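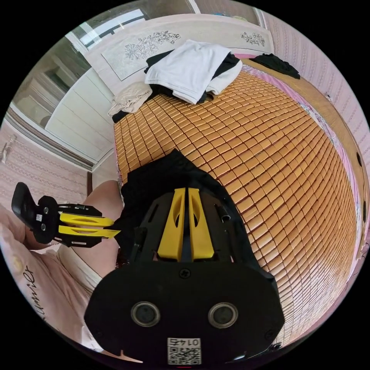 Re: [handano-users] Fingers not meeting at zero after pad change

Date: 5 June 2025
List: handano-users
From: Nilludell bench

> We swapped the fingers on one of our hand-held grippers and the
> opening now reads 3 mm with the jaw shut. Its partner reads zero.
> Is this the encoder, or do we need new springs? Koswood have
> springs in stock but quote 20 working days.

Don't order springs yet. A constant offset after a finger change is nearly always seating. Back off the finger screws, close the jaw by hand, hold it shut and retighten a little at a time, alternating sides. Then redo the zero. 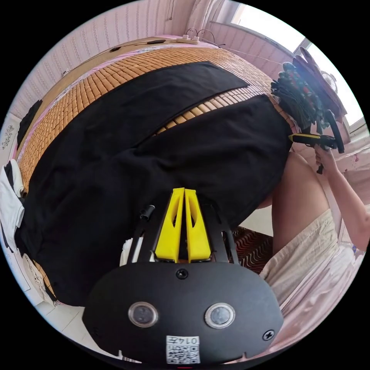 The zero must be taken with the jaw shut and empty. Cloth is the usual trouble, as a single thin layer left between the tips goes straight into the reading. On 0147 the two yellow fingers are closed together with nothing between them, and that is the state to be in before you store the value. Open and close a few times afterwards. If the reading wanders, check the carriage for lint.

Black fabric sheds more than you would expect, and we clean the rails after every garment session – dry brush only, no oil. The Sepúlveda build needs this more often, its rails being less well covered.
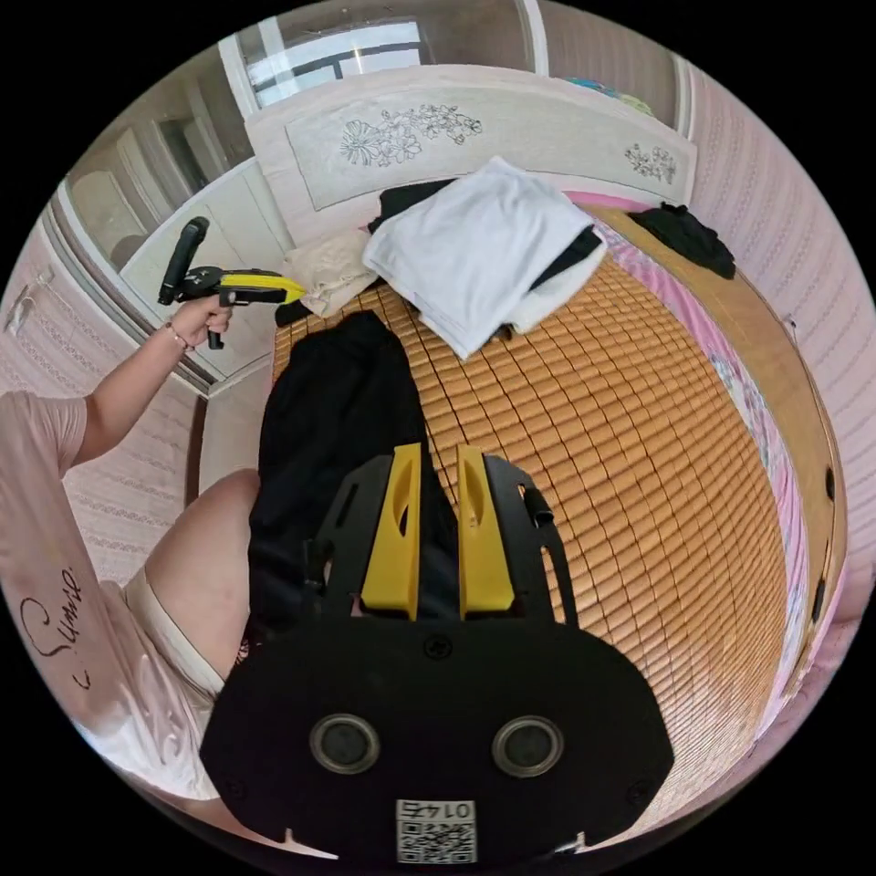
Once both units of the pair read zero, log them together under the same session. Version 121 of the setup script refuses a pair whose zeros were stored separately. The older one from October let it through without a warning, so check which you have.

If the offset is still there after all that, send me the raw log and I will look at the encoder side.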